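Care of Steel Cabinets and Metal Work Surfaces

Household Services Information Sheet 41
Last reviewed October 23, 2022

Metal drawer cabinets are found in many garages, utility rooms and home workshops. They tolerate heavy use, but their finish and moving parts last longer with regular attention. The following guidance applies to painted and coated steel. Bare steel and stainless steel are covered in separate sheets.

Routine cleaning

Clear the top and remove grit with a soft brush before wiping. Grit dragged under a damp cloth will scratch the coating. Wash with warm water and a small amount of dish soap, rinse with a second cloth, and dry at once. Abrasive pads and scouring powders should not be used on any coated surface.

Grease that does not respond to soap may be treated with a paste of baking soda and water. Leave the paste in place for seven minutes, then wipe it away without rubbing. Test any stronger product on the back panel first. 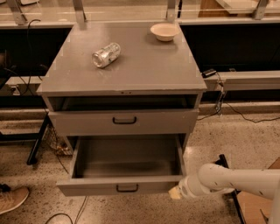 Spilled soft drinks and fruit juices are mildly acidic and should be wiped up promptly, particularly along seams and front edges where liquid can collect. Paint thinner and nail polish remover will soften many coatings - blot these spills, do not spread them.

Scratches and rust

A scratch that has not reached the metal may be left alone or waxed. Where bare steel is showing, sand the spot lightly with fine paper, wipe it clean, and apply a rust-inhibiting primer before touch-up paint. Allow each coat to dry fully. In damp basements, inspect the lower edges and feet every December.

Drawers and runners

Drawers that stick are often overloaded or out of level. Empty the cabinet, check it with a spirit level, and adjust the feet or insert shims. Vacuum the runners and apply a dry silicone lubricant. Oil attracts dust and is not recommended in workshops where wood is cut.

Heavy tools belong in the lowest drawers. Open one loaded drawer at a time, and fasten tall cabinets to the wall where children are present.

Questions about this sheet may be directed to Bradley Penrose, Household Services. Please quote the sheet number.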